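Section 4: Fitting the under-desk cable tray

The Zalter tray is sold as a ten-minute job. Allow longer, especially if your desk has a crossbar. These steps cover the standard black tray, part 2363, and the Zisia bracket kit. If your kit says Garodo on the bag, the screws are different, so go to Section 6.

Before you start

1. Unplug everything on the desk. The leaflet in the box says you can work around live power strips. We would not.

2. Clear the floor under the desk and lay the parts on it. Check them against the packing slip, and do not trust the slip if the bag is already open.

3. Wipe the panel with a dry cloth. The sticky pads are described as "all-surface," but dust beats them every time we try.

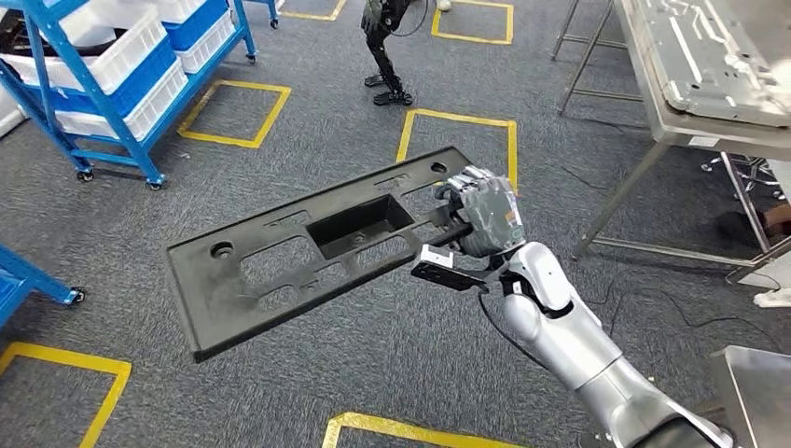

Black plastic panel with raised rim, recesses and cutouts.

Mounting

4. Hold the tray against the underside of the desk and mark the screw holes in pencil. Keep it at least 2 inches back from the front edge or your knees will find it.

5. Measure the thickness of the desktop. The supplied screws are long, and the claim that they suit "any desk" is not one to test on a thin top.

6. Drill pilot holes. Put tape on the bit to mark the depth.

7. Drive the screws by hand until snug. Stop there.

CAUTION: Do not use a power driver for the last few turns. The plastic around the holes can crack, and the warranty does not cover it.

8. Press the sticky pads into place if you want them. They are meant to hold for about 30 minutes before loading. Leave them overnight and do not count on them to carry weight.

Loading the tray

9. Put the power strip in first, with its switch where you can reach it.

10. Lay the cables in loosely. Tight bends near a plug are a common cause of trouble later.

11. Raise and lower the desk all the way, if it moves, and watch every cable while it does.

NOTE: The Hayat app will offer to "optimize" your cable layout. It asks for your email and then suggests buying a second tray. You can skip it without losing any function.

12. Check the screws again in a week. If one has worked loose, move the tray to fresh holes. Filling the old hole with glue is popular advice online and we have yet to see it last.

Guide revised May 3, 2025.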